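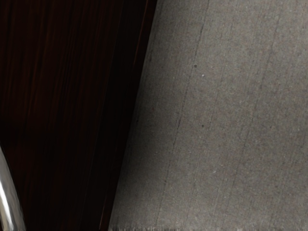 Notes by Farzana Bajwa. Revised January. Lab supervisor: Kwesi Adjei

Unit 5: Contact faults in simulated door opening

Read this before the practical. It covers the Melby fault, which most groups will meet when they run the door task for the first time.

The task is a single arm pulling a cabinet door by its handle. Physics runs in Tanex and the controller is Juneo, unchanged from Unit 4. In the rendered view the panel is very dark wood against a rough grey surface, with a curved metal bar in the lower left corner. Very little of the panel's edge is lit. Keep this in mind when reading the section on pose estimates.

The fault

In the Melby runs the arm closed on the handle, began the pull and then drove the wrist into the door. Of 164 runs, 33 ended this way. The force limit did not trip. The logged contact force stayed near zero until the run was stopped by hand.

Cause

Kulsoom Cheema traced it to the collision mesh. The visual mesh and the collision mesh of the door had been exported separately, and the hinge axis of the second was offset by 5 mm. The door drawn on screen and the door known to the solver moved apart as the angle grew. The wrist passed through the drawn door before the solver reported any contact.

A second fault made the first harder to find. The pose estimator (Cui) looks for the long edge of the panel. Where dark wood meets its own shadow the contrast is low, and the estimate can settle on a nearby line instead. Hairline marks in the grey texture run at almost the same slant as the door edge, so the wrong answer looks plausible. Check the residual, and do not judge by eye.

Safety point

A force limit protects only against forces that are measured. Before any transfer to the real arm, add a limit on position error and a timeout on the pull phase. Both must stop the arm independently of the force reading.

For the practical

Plot both hinge axes. Bring the plot, the residuals and your stop conditions. Pieter Magagula's reader, section 5, has the derivation for the offset.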